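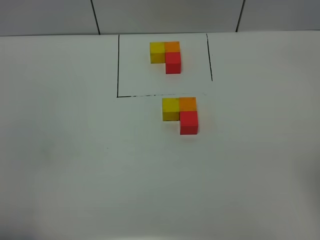
Giorgia Caruso asked at the close of the last lecture whether an L made of three cubes has one mirror image or several, and whether turning it over counts as a new shape. The notes for this unit take up her question.

Spatial Reasoning with Cubes: Handout for Unit 26
By Amnuay Sriwong, February
643 views | 4 comments | Share

1. Terms

A group is a set of cubes in which each cube shares a full face with at least one other. Three cubes may be joined in two ways only: in a straight row or in an L. Students are expected to use the word "corner cube" for the cube that touches both of the others.

Two groups match in form when one can be turned to coincide with the other. They match in colour when the same turn also brings each colour onto its own. The flat L matches its mirror image in form. Once its cubes carry three different colours this ceases to be true on the tabletop, although the group may still be lifted and turned over.

2. Copying within a boundary

The Mornau exercise uses wooden cubes and a rectangle drawn on the table in black marker. One L stands inside the rectangle and its twin outside. Partners agree on the name of each colour before starting, as yellow and orange are readily confused in speech. The copy is to be judged on form, on colour and on direction, and each is recorded separately in the workbook.

A thin or broken outline is acceptable. Where a side is incomplete, the boundary is taken to continue in a straight line to the corner.
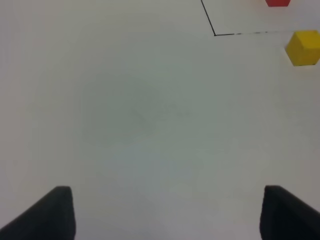 3. Preparation for the tutorial

Read Chiriac, chapter 3, and attempt the first two problems. Sketch a coloured L from above in all four quarter turns, labelling the corner cube in each. Bring the sketches to the tutorial, where they will be exchanged for marking.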